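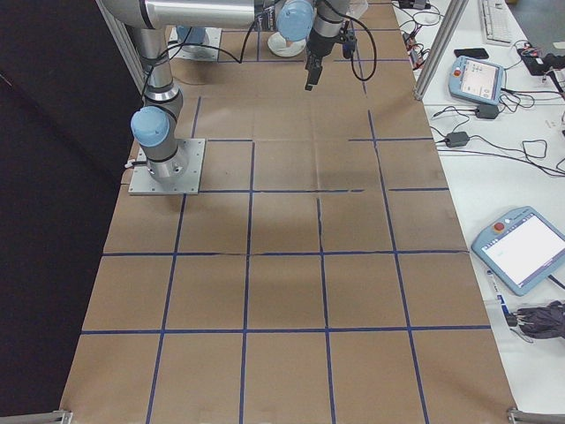
Bench notes / Kit trials

September, still on the Troltport trial kit. Got in at 4 and had the place to myself, so I finally laid the tape grid properly (well, mostly properly, a few of the blue strips near the middle don't quite meet and I'm leaving them, the cells are only there so we can call out a spot and write it down). Kraft paper under everything again. It creases like crazy but I like being able to pencil on it!

Arm impressions so far. The two-finger gripper is nicer than the one on the Westix we sent back, and it hangs over a cell without much fussing. The cables are my big complaint. They loop down from the wrist and drape along the arm, and I keep watching them instead of the fingers. Kurker sells a sleeve set as an add-on, 14 bucks a piece, which seems cheeky when the kit costs what it does. I'd try velcro first.

Teach pendants: I like the bigger one, bright touchscreen, stop button right there where my hand goes. The side desk is a rat's nest of power leads though, so if you're on next please coil something.

Ran 16 pick points from the Okafor starter script, 2 of them off by roughly a finger width, both in far cells. Could be my tape. Re-measure before blaming the arm.

To ask the rep: longer loan? And is the second pendant in the price or extra?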